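3.2 Handling of glazed frames at the table

The second part of our study concerns how people hold a picture frame while they clean it or change the print inside. We visited 54 households and asked one adult in each to do this work at their usual table. Participants were free to choose their own grip, and we gave no advice.

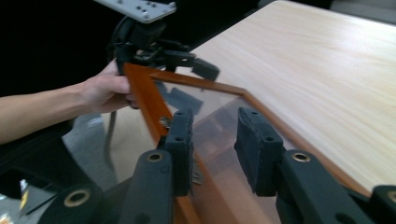 Figure 4. A glazed wooden frame held by one corner at a table.

Grip was coded by two of us (Krajčí and Taheri) with the Rekley scheme, which separates corner, rail and flat-hand holds. A hold like the one in Figure 4, with the fingers over the molding and the frame partly resting on the table, was coded as "corner, supported". This was the most common type in narrow frames – wide frames were more often held by the rail. In seven households the glass was removed first, and these cases are treated in Section 3.3.

Comments (2)

Annapurna Acharya: Did you also record the weight of the frames?

Tùng Lò: We see the same corner hold in our framing shop.

Contact: Clillis editorial office | © Clillis 2021 | Back to top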